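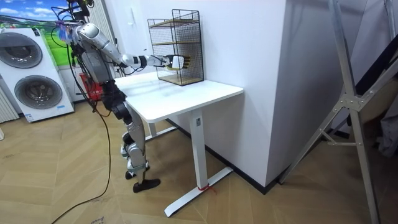 1/ Desk organizers and the great decluttering racket

Every few months somebody tells me my life would improve if I bought one more thing to put my things in. I've been on the Lalero mailing list for up to 2 years (I forget exactly when I signed up) and I have yet to get an email saying "you probably own enough shelves."

2/ The latest pitch is the "reset kit." You pay, they send you bins and a little booklet, and your desk is supposed to become a place where you think clearly. I read the booklet at a friend's place. It's 7 pages long and most of it is about breathing.

3/ What the booklet doesn't cover is where the stuff goes. You take the pens out of the mug and put them in a tray. Now you have pens in a tray and an empty mug. I fail to see the progress.

4/ I grew up in Flondumham in a house with one junk drawer. Batteries, rubber bands, takeout menus, the spare key to a car we'd sold. If you needed something you opened the drawer and dug. Was it pretty? No. Did it take a weekend to set up? Also no.

5/ Somebody replied to my last thread with "a study found that clutter raises stress." Which study? Who were the people in it, and did anybody check whether stressed people just have less time to clean up? I asked. I got a link to a store.

6/ Then there's the labeling crowd. I know what's in the clear bin. It's clear. I can see the rice.
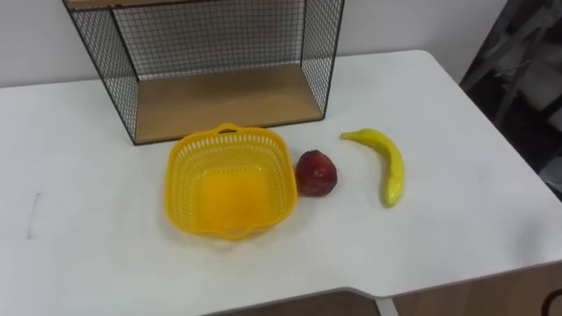
KITCHEN AND FOOD STORAGE

7/ Since I brought up rice. The fruit people are the worst of all of them. Apparently you can't just put a banana on the counter anymore, there's a hook for it, and a wrap for the stem, and a bag that "slows ripening." I tried the Khoo produce bag in July. My bananas went brown in it. They go brown without it too, for free.

8/ I'll give wire shelves this much: you can see through them, so nothing gets lost at the back for a year. But small jars tip over on the bare wire, and then you're shopping for a liner. Check whether yours comes with a solid board before you pay. Mine didn't.

9/ Baskets, same deal. A basket is fine. I own baskets. But a basket inside a cabinet is a box inside a box, and I've watched people on here do it with a third layer and call it a "zone."

10/ Went to the home store out in Cisanden to see if I was being unfair. They had an entire aisle of things that hold other things. A turntable for spices. A rack for lids. A rack for the racks, more or less. I left with dish soap and a bad mood.

11/ A few of you asked what I do, since I complain so much. I throw out the mail the day it comes. I don't buy a container until I've gone a month wanting one. I have a drawer of nonsense and I leave it alone. That's the whole system and I'm not selling a booklet.

12/ Yes, I know some people really do need the setup. Small apartments, kids, bad knees, a shared kitchen where everybody's cereal looks the same. Fine. Buy the shelf. My gripe is with the before-and-after posts where the "after" has about a third of the stuff in it. Of course it looks better. Where did you put the rest? Show us the garage.

13/ And watch the discount codes. I've been muting accounts that suddenly love one brand of bin and I'm up to 300. If your favorite organizer switches favorites the same week as everyone else, draw your own conclusions.

14/ Replies are open. If you've kept one of these systems going past the first winter I'd like to hear about it, with a picture of the inside of the closet and not just the door.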